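Slide 1. Title: What the label on the cleaner doesn't say

Skendville home care evening, May 19, 2023. Thank the library for the room. Water is at the back. Say up front that I don't sell anything and nobody sent me a free case of anything.

Ask for hands: who has a bottle under the sink that says "natural"? Wait for it. Leave your hand up if you can say what the word means on that bottle. Most will drop. Mine drops too.

Slide 2. Where this started

I bought a spray called Stinitz Daily for my kitchen. Front of the bottle promised it would clean, shine, protect and "revive." I wanted to know what revive meant. I wrote to the company in September and got a very friendly reply that used the word revive 2 more times and explained nothing.

Don't oversell this story. It's a small gripe. The point is that I had paid for four verbs and could only check one of them.

Slide 3. Clean versus shine

Go slow here, people mix these up. A surface can look shiny and still have grease on it. Some sprays leave a film, and the film is the shine. Next week you spray again, and now you're polishing last week's spray.

Mention the white plate test. Spray the product on a plate, let it dry, drag a finger across it. If it smears, that smear is what you're putting on your furniture. Takes a few minutes. It won't tell you what the film is, only whether there is one.

Slide 4. "Protects wood"

Protects it from what? I looked at the back of every bottle I could find at the Jerkico store off the highway. A lot of them say "protects." Hardly any say against water, or heat, or sun. Sun is my favorite, since that's the one people with a bright dining room worry about, and I have yet to see a spray label that gives a number for it, or says how long it lasts, or says what it was compared with.

A curtain has a better case. Draw it at noon and less light lands on the wood. I don't need a testimonial for that.

Same goes for wiping. A soft cloth, a bit damp, then a dry one. If the finish on the table is sound, that handles most of what daily life drops on it. If the finish is worn through, a spray won't put it back, whatever verb they print on the front. 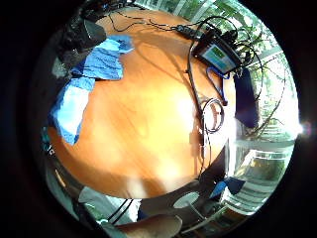
It worked on mine, though, is what Çetinkaya put in the comments when I posted the outline for tonight. Ten years on the same lemon polish, no rings, no cracks, so why would I tell people to stop? And who was I to say the polish had nothing to do with it?

Fair question, read it out in full. My answer: I can't say it had nothing to do with it. But we don't know how that table would look with no polish, and there's no second table. Maybe it's a careful household that uses coasters. Careful people buy polish, and careful people also mop up spills. Keep the polish if you like the smell. Just don't credit it with the coasters.

(If somebody argues, let them. Don't get stuck here, there's a lot left.)

Slide 5. The survey trick

Put up the line from the ad: "200 families agree." Agree to what? The small print says they agreed the product "left surfaces feeling cared for." I would like to know how many were asked, who picked them, and whether they got the bottle free. None of that is printed.

Then the other ad, the one with 3,000 uses per bottle. A use turns out to be a single squirt. I squirt more than that on a stove knob.

Slide 6. Words to be suspicious of

Natural. Professional strength. Deep. Restores. Now with more. More than what, when?

Words I mind less: the ones that name an ingredient, a surface to avoid, or a time. "Leave for five minutes, rinse" is dull and I trust it. You can follow it and see if it did the job.

Slide 7. What I do at home

Keep short. Dish soap, water, cloths I wash often. A proper disinfectant for raw chicken days, used the way the label says, with the waiting time. I never mix products. Say that one twice, bleach and ammonia especially.

I may be wrong on the details. If anyone has an actual test result on film build-up, I want to see it, and I'll change the slide.

Slide 8. Questions

Likely ones: vinegar on stone (no, it can etch marble), wax versus oil (depends on the finish, find out what's on there first), is the pricey cloth better (I haven't seen proof).

Leave the plates and the spray bottles on the side table so people can try the smear test on the way out. Bring paper towels.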